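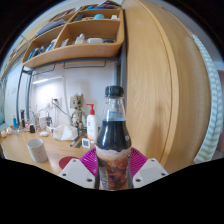 How to Clear and Reset a Wood Desk

Search this site Enter keyword Go

Posted 4/25/21 by Sorcha Ó Flaithearta

A desk that gets used for work, snacks and everything else fills up from the back. Things get pushed toward the wall to make room and then stay there. The method below takes about 21 minutes on a normal-size desk. I do mine once a week, and a longer version every June when I oil the top.

What you need

Two soft cloths, a bowl of warm water with a drop of dish soap, a small tray or shoebox, and a trash bag.

Step 1. Take out food and drink first

Soda, cups, plates and wrappers all go to the kitchen before you touch anything else. Check that the cap is tight on any bottle before you pick it up. Cola is the worst thing to spill on a wood top — it dries sticky and gets into the grain. Carry the bottle upright and keep your other hand free. A half-full cup gets its own trip.

Step 2. Lift the coasters

Leave the coaster for last in this step so you have somewhere to set a cup down if you get interrupted. Wipe both sides. Grit on the underside of a coaster will scratch a glossy finish over time, and you won't notice until the light hits it from the side. On my desk the round dark red coaster sits near the front, with the speckled cup close by, and that is the spot I check for rings. 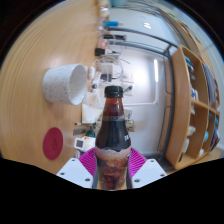
Step 3. Pull the back row forward

Start at one end and bring everything along the back edge to the middle of the desk. Lotion, pens, a thermometer, figurines, whatever is there. Don't sort yet. Wipe the strip you have uncovered with the damp cloth, then with the dry one.

Step 4. Sort what you pulled out

Put it in 3 groups: used every day, used sometimes, belongs in another room. The last group goes in the shoebox. Pump bottles should be wiped around the base, where drips collect, and the nozzle turned in so a sleeve doesn't catch it.

Step 5. Put back the daily things only

Tall items go at the back and flat ones in front of them. Pens go in a cup or a drawer. If you like a figure or a plant on the desk, stand it against the wall and leave a hand's width on each side for dusting.

Marks that won't wipe off

For a sticky patch, lay the damp cloth on it for 13 minutes and wipe with the grain. Repeat if needed. Roel Schouten wrote in to say he uses a plastic card to lift dried soda, held nearly flat. I tried it on the underside of my desk first and it left no scratch.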